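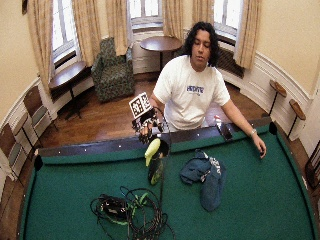 Ticket: Heating bill up, upstairs still cold
Status: Open, waiting on customer
Category: Heating / Controls
Property: Ceswood, two-story house, gas boiler, hot water radiators

Original report

Since your crew fitted the new Halás thermostat, the upstairs bedrooms never get past chilly and the boiler runs far more than it used to. The installer told me the new control would "learn the house" and that I should leave it alone. I left it alone for 12 days. It has learned nothing that I can detect. The living room, where the thermostat hangs, is fine. The two back bedrooms are cold enough that we sleep in sweaters. My last bill before the install was normal for April. The new one is higher by a good margin and I would like to know who is paying the difference.

I have already read the help page. Please don't send me the help page.

Support reply 1

Thank you for contacting Rorville Home Heating. Smart thermostats need a short period to adjust to your home. Please make sure that:
- the thermostat is not in direct sunlight
- all radiator valves are fully open
- the latest software is installed
- interior doors are left open where possible

If the problem goes on, reply to this ticket and we will be happy to help.

Customer reply

That is the help page.

For the record: no sunlight reaches that wall at any hour. The valves are open, I checked each one by hand. The software says it is up to date, and I have to take its word for that. The doors were open all last winter and the bedrooms were warm then, so I don't see what doors have to do with it.

What changed is the thermostat. Same boiler, same radiators, same windows.

Support reply 2

Understood, and sorry for the canned list. A few real questions.

Was any other work done at the same visit? Your job sheet shows "system drained and refilled" as a line item. Do the cold radiators feel cold all over, or warm at the bottom and cold at the top? What does the pressure gauge on the boiler read when the system is cold?

Customer reply

Nobody told me the system was drained. I was told it was a thermostat swap. I would like to know why a thermostat swap needs the water taken out of my radiators.

Back bedroom radiators: hot along the bottom, stone cold along the top. The hall one upstairs is the same but less so. Downstairs they are hot all the way up.

The gauge is marked in bar and the needle sits a hair above the bottom of the scale. I have no idea whether that is good. I assume you are going to say it isn't.

Support reply 3

It isn't, no. For a house your size we would want to see it comfortably above 1 bar when cold. Low pressure together with cold tops on the upstairs radiators usually means trapped air and not enough water. Both can happen after a refill if the system was not bled properly and topped up again afterward.

On the draining: the job sheet says a leaking valve was replaced on the same visit. It should have been explained to you.

Would you be comfortable bleeding the radiators yourself? Steps:

1. Turn the heating off and let the radiators cool.
2. Start with the downstairs radiators, then go up.
3. Hold a rag under the bleed screw and open it a half turn at most. Close it as soon as water comes steadily.
4. Check the gauge. Open the filling valve slowly until it reads between 1 and 1.5 bar, then close it fully.
5. Turn the heating back on and note which radiators warm to the top.

If you would rather not, we can send someone.

Customer reply

I would rather not pay a call-out for a job you left half done, so I did it.

Downstairs: nothing but water, straight away. Hall: a few seconds of hissing. Back bedrooms: the first one hissed so long I thought I had broken it, and the second one hissed and then stopped with no water at all. I closed it, topped up the pressure, and tried again. Then it gave more air and finally water. Your steps don't mention that and they should. Somebody following them to the letter would stand there with an open screw waiting for water that has no reason to come.

Gauge is now a touch over 1. Back bedrooms are hot to the top for the first time since your visit. I'm not calling it fixed. I've had things from your company "fixed" before.

Support reply 4

Good news so far, and you are right about the missing step. I have passed it on to whoever maintains the bleeding instructions.

Please leave it alone now and read the gauge each morning before the heating comes on. If it drops, there is a leak and we will come out at no charge. Some air may also work its way back up over the first few days, so one more bleed wouldn't be unusual.

As for the bill, with the upstairs now heating properly the boiler should run less. The Aka app has a run time chart under Usage which may help you compare.

Customer reply

I looked at the chart. It gives a run time for yesterday and an "efficiency score" of 300. Out of what? There is no scale anywhere. Last week, with two freezing bedrooms and a radiator full of air, the same app scored me higher. I'm going by the gas meter.

Also, while I was in there, I found the heating schedule. It was set to start at 5 in the morning. I never set that. My old thermostat came on at 6:30. Is that the learning? If so, what it learned is that I like to heat the house for an hour and a half while everybody is asleep.

Support reply 5

That is the preheat feature. It starts early so the house is at temperature by your wake time, and with the upstairs not heating well it may have been stretching the lead time. You can turn it off under Schedule > Advanced > Early Start. The score is a relative figure and I agree it isn't much use to you here.

Customer reply

Stretching the lead time makes no sense to me. The thermostat is in the living room and the living room was always warm. It couldn't have known about the bedrooms. Early Start is now off.

Gauge readings, mornings, heating off: unchanged for three days, then very slightly lower. I bled the back bedrooms once more and got a short hiss out of one of them. Topped up again.

Support reply 6

Fair point on the sensor. I don't have a good explanation for the early time, and I have asked the installer whether it was entered by hand during setup.

A small drop that goes with a small amount of air is what we would expect. Please keep reading the gauge for another week. I have put the bill question through to accounts with your job sheet attached and asked them to reply on this ticket so it stays in one place.

Ticket set to: waiting on customer.

Customer reply

Still waiting on accounts, so I would say it is waiting on you. Please change the status.

Gauge steady. Bedrooms warm. Meter readings to follow when I have a full week of them.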